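Support de processeur

Le support de processeur, ou socket, est le connecteur qui relie un microprocesseur à la carte mère sans soudure. Il permet en théorie de changer l'un en gardant l'autre, promesse que les fabricants renouvellent à chaque génération en modifiant le brochage.

Historique

Les premiers supports exigeaient qu'on enfonce la puce à la force du pouce, et qu'on l'en extraie au tournevis, parfois en plusieurs morceaux. Le levier dit ZIF (force d'insertion nulle) mit fin à cette gymnastique. 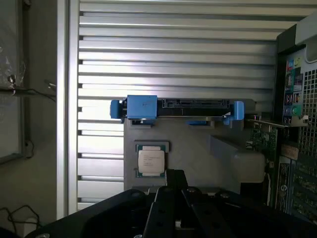
Dans les boîtiers PGA, les broches sont portées par le processeur ; dans les boîtiers LGA, elles se trouvent dans le support. Le progrès a donc consisté à déplacer la pièce fragile vers le composant voisin, avec la facture correspondante.

Compatibilité

Deux supports d'aspect identique peuvent différer par un détrompeur ou par leur seul microprogramme. Dans son manuel de réparation, Oranuch Saengthong recense 573 combinaisons de cartes et de processeurs, dont 433 fonctionnent « sans discussion ».

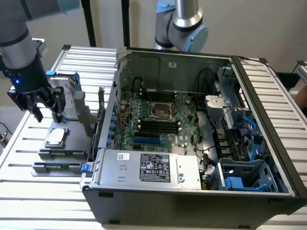

La durée de vie commerciale d'un support dépasse rarement 3 ans. Sa durée de vie dans les administrations reste mal documentée.

Voir aussi

Carte mère
Pâte thermique
Obsolescence programmée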